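# Can a robot tidy up yet?

Some machines already do one chore well. A dishwasher washes dishes, but it can't clear the table first. For that you need something that can reach, grip and let go.

Grown-ups call this part of a robot arm a gripper. It works a bit like your finger and thumb.
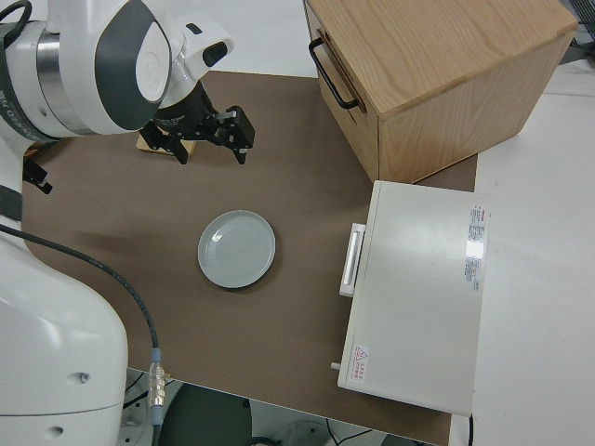
*The gripper is open above a small wooden block. The plate is empty.*

Picking up a block sounds easy. The robot has to find it, line up its fingers and squeeze just enough. Hema Namboodiri, an engineer at Daltora, gave her robot 652 tries at putting blocks on plates. It dropped a lot of them.

So can a robot do your chores? A few small ones, slowly. Your bedroom is still your job.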